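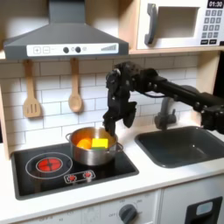
A reader wrote in to say that the Adden kit drops one item in three when it picks out of a deep pot, and that the fault must be in the hand. We have had the kit on the bench through most of May and would look at the approach height first. With the wrist set too low, the fingers meet the rim before they reach the load. With it set too high, they close on the top of the item and squeeze it out.

Updated June 4, 2020

Adden kitchen practice kit: setup and upkeep tips

The kit under review is the arm, the Disel fingered hand, a power supply and a bracket for the side of a play kitchen. The play kitchen is a separate purchase. Ravholm makes the bracket and sells it alone for $44. Spare fingertip pads cost $77 for a full set.

Mounting

Mount the arm to the side of the counter, on the sink side if the model has one. A faucet will be in the way of the forearm at some heights. Check the full sweep by hand with the power off before tightening the bracket bolts. Ours touched the spout on the first try and had to come up by one hole.

Tighten the bolts in a cross pattern, then go around again after the first hour of use. Light wooden side panels crush under a bare washer. Put a steel plate on the inside face.

Tie the cables at the shoulder and the elbow and leave slack at each joint. Bend every joint to its limit and look for a cable that pulls tight. The printed manual shows a tie at the wrist as well. We removed that one.

Pots and pans

A two-handled pot is easier to work in than a saucepan. The long handle on a saucepan turns the pan when a finger brushes it.

Shiny metal gives the camera trouble. The inside walls reflect the load, and the software sometimes reports a second item where there is only a reflection. Move the lamp off to one side before changing any settings. If false readings go on, lower the exposure one step at a time.

Put a strip of rubber shelf liner under the pot. Cut it smaller than the base so the fingers cannot catch it.

Keep the pot fully on the cooktop. A base that overlaps an edge can rock, and the grip position is then off by the amount of the tilt.

Picking soft and round items

Set the grip force separately for each shape. The factory setting of 135 suits hard plastic food. For foam or sponge we use 77, and the blocks come out without dents. The units are not given in the manual.

For a round item next to a flat-sided one, pick the flat-sided one first. The round item then has room to roll clear of the wall, and the fingers can get under it. Picking in the other order worked in our tests only when there was a finger's width between the two.

Bring the hand down with the fingers open and one finger leading inside the rim. Lower the rest after that. The setting is called Staged Entry and is off by default.

Cleaning

Wipe the pads with a damp cloth after each session. Do not use dish soap, as it leaves a film and the grip slips for several runs afterward. Blow crumbs and foam dust out of the finger joints with a hand bulb. Canned air is too strong at close range and drives dust into the bearings.

Do not oil the joints. They are sealed at the factory and oil attracts dust.

Check the small screws at the finger roots once a week. Two of ours had backed out by the end of the second week. A drop of low-strength thread locker fixed it.

Service plan

Avotiņš handles repairs and calibration. The plan is $44 a month and covers one calibration visit per quarter, plus parts other than pads. We sent in one finger with a stiff middle joint. It came back in nine days, working, with a test sheet. Without the plan, the same repair is quoted by the hour, and shipping is charged both ways.

The plan does not cover damage from liquids. The kit is sold for dry use. Leave water out of the sink and pot, and keep the arm away from a real stove.

Remaining faults

The emergency stop is on the power supply, so the supply has to sit within reach of the operator. We screwed ours to the front of the bench. The software forgets the saved wrist height after an update. Write the number on tape and stick it to the bracket. The bolt heads are metric, and the wrench in the box is a poor fit. Use your own.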